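2019-08-31, jewelry sorting task, bedroom set

Carrying on from where Apolline stopped. Target for this block is 89 good episodes on the bed, then switch to the table at the Lenihan flat. Ended the day at 40 kept, 21 thrown out. Not great, not awful. Running total for small-objects is now 425 kept, all surfaces.

Task text as loaded: "pick up the jewelry from the bed and put it in the box". Eugénie wants it longer, with the item named. Told her that means relabeling everything since May. She's going to ask Trudy. Leave it as is until then!!

Setup notes
- two grippers, one per hand. Start position is hands apart, jaws open, hold still until the beep. People keep skipping the hold. Half the rejects are just that.
- calibration sweep at the start of every batch, not only first one of the day. I forgot once after lunch, had to throw the lot.
- Cluvine logger dropped the left stream twice. Restart fixes it. Ostance build from last week didn't do this. Josiane has the ticket.
- battery swap before it gets into the red, the clock drifts after that and sync goes to hell

What goes wrong, in order of how much it annoyed me:

1. Chains. They hook on everything. If a chain comes up with a bracelet stuck to it, KEEP the episode and tag it "tangle", do not stop recording and pull it apart by hand. The model will see this in real life so it should see it in training.
2. Earrings. Pads come down flat and push the thing into the sheet. Works better coming in at an angle with just the tips. Yee-man can do it first try, I needed many.
3. Clear beads. Depth is garbage on them, as expected. Tracking of the pads is fine tho.
4. Sheet moves when you drag. Lift straight up first, then go sideways. Dragging episodes = reject.
5. Sheet print. Small gold stuff over the flowers is hard to find in the wrist view even for me when reviewing. Good for us I guess, hard negatives for the detector. Ask Landetti people if their annotators can cope, last time they boxed petals.

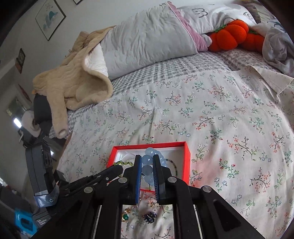
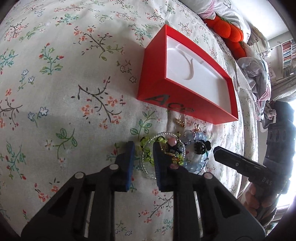 Bracelets, red box, floral bedding. Pale blue one is in the jaws in the first picture, down on the bed with the others in the second.

Bracelets are the easy class. Two ways people do it: pinch one side and let the rest hang, or close over both sides at once. Hanging one is nicer to look at but the far end swings and can land over the rim. Want both in the set, please don't all converge on the same trick. Apolline's are nearly all pinch-and-hang so whoever is on next do the other.

Release: open slowly, all the way, THEN back off. Fast release flicks the beads. I have a few where the bracelet comes right back out with the pad. Kept two of those as failures w/ recovery, tagged.

Box position. Move it between episodes, turn it a bit too. I was lazy in the first batch and it sat in the same place for the whole thing, so those are low diversity, marked in the sheet (the spread sheet, not the bed sheet). Also shuffle the pile. Don't lay things out tidy in a row, shake them in your hand and drop.

Left hand question. What is it supposed to do when the right does all the picking? Currently: whatever. Some people park it, some steady the box. Trudy's opinion is it must do something useful or be parked out of the way, hovering is the worst case becuase the policy learns to hover. I agree. Proposing: batch A left parked, batch B left picks too, alternate. Needs a yes from Eugénie before I write it in the protocol.

Review, first pass over today's kept ones: pads visible at contact in nearly all. Worst ones are with the window behind, highlights blow out. Curtain half closed next time and compare. Try lock exposure? Yee-man says locking it made the dark corners unusable at the last place.

To do
- upload batches (started, slow)
- recount episodes w/ "tangle" tag, number in the log doesn't match the folder
- new pads, left one is getting shiny at the tip
- send Josiane the two logs with the dropped stream
- ask Trudy re task wording
- remaining 49 on the bed, box somewhere new every time, then pack for Lenihan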